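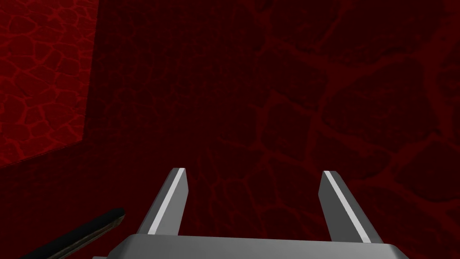
Sukell builds training sets for home robots, and most of its work happens in rooms that exist only on a computer. Each room has its own furniture, its own layout and its own wall finish, picked from a library the company calls Banedus. The finishes can be strange. One wrist view shows two open gray fingers against a dark red surface that looks like cracked stone. A policy that has seen only beige paint tends to get confused by anything else, so the library holds 204 surfaces, and few of them would sell a house.

An operator drives both arms through a task, such as moving one thing off a coffee table. Every attempt is saved, including the bad ones. A full set for one task is 1000 attempts, and a good operator records 119 in a shift.

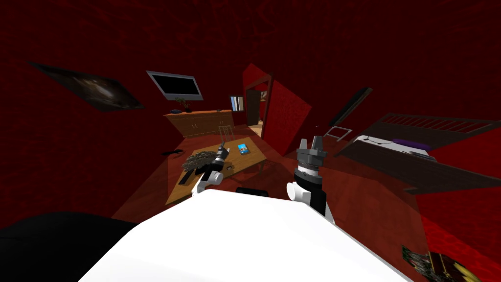

The bad attempts are sorted later. Bivby, a small firm that checks the recordings, marks the moment each one went wrong. It also throws out runs where the arms sat still too long. In June it rejected more than 300 from a single task, and Sukell had to record them again.

The finished sets go to Nieminen, which trains the model and tests it in rooms it has never seen. Its engineers send back a list of failures, and the next rooms are built from that list.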